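11. Tracking lost / gripper wont pair

Status light blinks amber, unit beeps 2 times – tracking is gone. Stop recording first. Don't keep going and hope it comes back, the Bravell log will be junk from that point.

1. Release trigger. Fingers open.
2. Hold both grippers up in front of you, marker side toward the other unit.
3. Wait up to 14 seconds for solid green.
4. Still amber? Wipe marker and lens, dry cloth only. Repeat step 2.
5. Still nothing – power off both, left one back on first.

Note: error 36 means marker not seen. Usualy glare or a sleeve over it.

CAUTION: Keep your free hand away from the fingers during restart. They can close without warning.
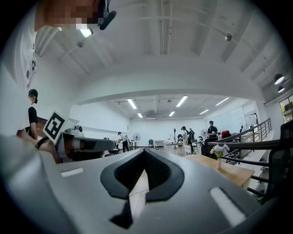
Fig. 36-A. Second gripper in view, marker upright.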